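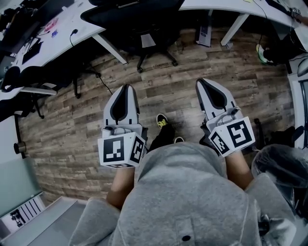
One reply to our spring call asked that the next notice state plainly what a session is like from start to finish, what it pays, and whether a person with no technical background would be of any use in it. The reply was right on all points, and the present notice has been written with it in mind.

Call for Participants: User Trial of the Kiani Hand-Held Gripper Kit

Rorkico invites applications from adults living in or near Diltthorpe to take part in a paid user trial of the Kiani kit. The trial opens in July and runs for four weeks. A total of 42 places are available. No experience with robots, programming or laboratory work is required, and applications from people who work mainly with their hands are especially welcome.

About the Kit

Kiani is a pair of hand-held grippers, one for each hand, offered together with recording software and a support plan. The user holds the grippers and does ordinary tasks with them: picking up a cup, folding a towel, putting groceries away. Each gripper carries a cube printed with square markers, by which its position is followed during the task. The recordings are then used to train robot arms to do similar work.

The kit is currently in the hands of a limited number of customers. Rorkico intends to offer it more widely to schools, small workshops and research groups, many of which will not have a trained operator on staff. Before doing so, we wish to know how the kit performs when it is used by people who have never seen it before. The trial is a test of the product and its instructions. It is not a test of the participant, and no participant will be scored or ranked.

What Participants Will Do

Each participant attends one orientation visit and one full session at our Diltthorpe office.

The orientation visit takes place in the late afternoon or evening. Participants are shown the kit, fitted with wrist straps if they wish to use them, and given the printed quick guide. They may handle the grippers for as long as they like and may decide at the end of the visit whether to continue.

The full session begins at 9:00 a.m. and ends at 3:30 p.m., with a lunch break and shorter rests between blocks. The day is arranged as follows.

Morning, first block: unpacking and setup. The participant receives a closed kit and the quick guide, and sets up the kit without help from staff. A staff member is present for safety and takes notes. If the participant cannot finish setup, the staff member will complete it and the session continues as planned.

Morning, second block: standing and floor-level tasks. Participants carry, place and sort light household objects using both grippers. Some tasks are done over open floor space and others at a desk. Office chairs and desks are moved as needed by staff and never by participants.

Afternoon, first block: table tasks. These include stacking dishes, closing zippers, pouring dry rice between containers and returning items to a drawer. Participants may skip any task and need not say why.

Afternoon, second block: written questionnaire and conversation. Participants describe what was easy, what was tiring and where the guide was unclear. The conversation is recorded in sound only.

Across the whole trial we expect to collect 2,000 task recordings. There is no quota for any one person, and participants are asked to work at a pace that is comfortable for them.

Who May Apply

Applicants must be 18 or older, be able to read instructions in English, and be able to hold a light object in each hand for several minutes at a time. Left-handed applicants are encouraged to apply - the spring round had too few of them for us to say anything useful about the left gripper. We also seek people with small hands, people with large hands, and people over 60.

Applicants who have a current injury to the hand, wrist, elbow or shoulder are asked to wait for a later round. Applicants who are pregnant or who have difficulty standing may take part in a seated version of the session and should mention this in the form so that the room can be prepared.

Employees of Rorkico, members of their households, and employees of firms that sell competing equipment are not eligible. Participants in the spring round may apply again, but half of the places are held for new applicants.

Payment and Expenses

Participants receive $170 for the full session, paid by check or bank transfer. The orientation visit is paid separately at our standard hourly rate, including for those who decide not to continue. A participant who stops partway through the full session, for any reason, receives the full payment.

Parking at the Diltthorpe office is free. Bus fare is refunded on presentation of a ticket or a screenshot of the fare. Lunch is provided, and dietary needs may be entered on the form.

Clothing and Personal Items

Participants should wear flat, closed shoes and clothing with sleeves that can be pushed up above the wrist. Rings and bracelets should be left at home or placed in a locker during the session. Eyeglasses and hearing aids may be worn throughout. Phones may be kept in the room but should be switched to silent during recording.

Privacy and Use of Recordings

The software records the motion of the grippers and video of the work area. Hands, forearms, clothing and shoes will often appear in the video. Faces are not needed for the trial, and any recording in which a face is visible will be blurred or deleted before it is stored. Room sound is switched off during tasks.

Recordings are kept under a participant number. They may be used to improve the Kiani kit and its instructions and to train robot systems. They may be shared with research partners under written agreement, including our partner office in Grekstead. They will not be used in advertising unless the participant signs a separate release, and a decision not to sign has no effect on payment or on future applications.

A participant may ask for his or her recordings to be removed at any time up to the end of the trial. After that point the recordings are combined with others and can no longer be separated out. The consent form sets out these terms in full and is sent to every selected applicant before the orientation visit, so that it can be read at home.

Safety

No powered robot arm is used in any part of the participant session. The grippers are opened and closed by the user's own hand. All cables on the floor of the task area are covered or taped before participants enter, and a staff member trained in first aid is in the building during all sessions. Participants who feel strain or discomfort should put the grippers down at once and say so.

How to Apply

Application forms may be completed on the Rorkico website under Trials or collected in paper form from the front desk of the Diltthorpe office between 8:30 a.m. and 5:00 p.m. The form asks for contact details, age range, preferred hand, general hand size (a printed outline is supplied for comparison) and available mornings. Please do not send a resume. Letters of recommendation are not considered.

Applications are accepted until all places have been filled. Selection is made so as to include a range of ages, hand sizes and occupations, and is therefore not strictly in order of arrival. All applicants will receive a reply, whether or not a place can be offered. Applicants who are not selected may ask to be kept on the list for the following round, which is planned for Grekstead.

Organizations Wishing to Host

Schools, libraries and workshops that would like to host a later session, or to borrow a Kiani kit for evaluation, should use the separate host form. Hosts need a clear floor area, two desks or tables, steady overhead light and an electrical outlet. Rorkico supplies the kit, the task objects and one staff member. A loan carries no obligation to buy, and the host keeps a copy of all recordings made on its premises, subject to the consent of those taking part.

Questions about the trial may be left at the front desk or sent through the contact page, marked "Kiani trial." Large-print copies of this notice and of the consent form are available from the same desk.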